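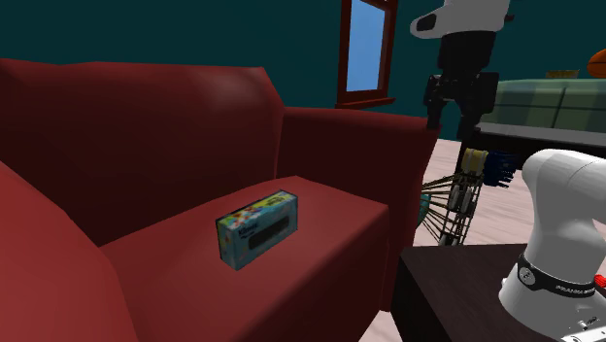
Simulation, Zelle Brava: Tücherbox auf dem Sessel, Greifer in Warteposition

Betreff: Re: Brava, Greifer fährt zu tief an

Hallo zusammen,

Pravesh Mokgethi schrieb am Montag:
> In der Simulation von Brava liegt der Greifpunkt bei der
> Tücherbox 7 mm zu tief, die Finger laufen ins Polster. Bei
> den Objekten auf dem Tisch passt alles. Liegt das an der
> Basis oder am Sessel? In Bainbridge hatten wir nach dem
> Update von Jornenley nichts dergleichen.

Die Basis ist es nicht, sonst wäre der Tisch auch daneben. Ich habe die Szene in Stetovstead neu geladen und mir die Kollisionsgeometrie anzeigen lassen. Beim Sessel liegt die Hülle unter der sichtbaren Sitzfläche. Die Box sinkt beim Start ein Stück ein, und der Greifpunkt wandert mit.

So habe ich es eingerichtet:

Kollisionshülle des Sessels neu erzeugen, Auflösung 80 statt Standard. Mit 79 und darunter bleibt bei mir vorn an der Sitzkante eine Lücke, warum, weiß ich nicht.
Box 2 mm über dem Polster absetzen und fallen lassen, erst danach den Greifpunkt berechnen.
Anfahrt senkrecht von oben, Finger vorher ganz öffnen. Die Box liegt schräg, also das Handgelenk nach der Längsseite der Box ausrichten und nicht nach der Sesselkante.

Den Nullpunkt des Arms bitte nicht anfassen, auch wenn es verlockend ist. Dann stimmt der Sessel und der Tisch nicht mehr.

Das Sofa hinten habe ich noch nicht geprüft. Falls es aus derselben Bibliothek stammt, dürfte es den gleichen Fehler haben. Pravesh, kannst du das bei dir nachsehen und die alte Hülle aufheben, bis ein Durchlauf mit der neuen fertig ist?

Gruß
Stetovstead, Zellenbetreuung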